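Unit 6: Heat transfer at the cooking surface
Handout, revised May 13, 2020

Conduction through a pan base follows Fourier's law. For a flat base of thickness L, the heat flow per unit area is

q = k (T1 − T2) / L

where k is the conductivity of the metal. A thick base lowers q for a given temperature difference but evens out hot spots. See Görtz, section 10, for the derivation.
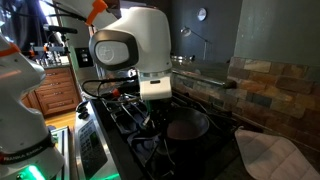
*Fig. 1. Dark frying pan and black gas cooktop.*

## Losses

- Convection from the pan walls
- Radiation from the base and rim
- Flue gas passing the rim (largest term for gas)

Treat the flue gas term as a fixed fraction of burner output in Problem 19. Do not use the Lindemann correction; it applies to closed ovens.

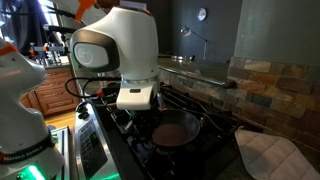 Contact resistance is the term most often left out. Between a pan and an electric plate, a thin air gap can control the whole rate. Over a gas burner the base is heated by the flame directly, so for a cooktop and pan like those in Fig. 2 set the contact term to zero and use a film coefficient on the lower face.

**Problem 20.** Water at 100 °C boils in a pan with a base 6 mm thick. Find T1 for the steel and the aluminum values of k in Table 2, with q as given there.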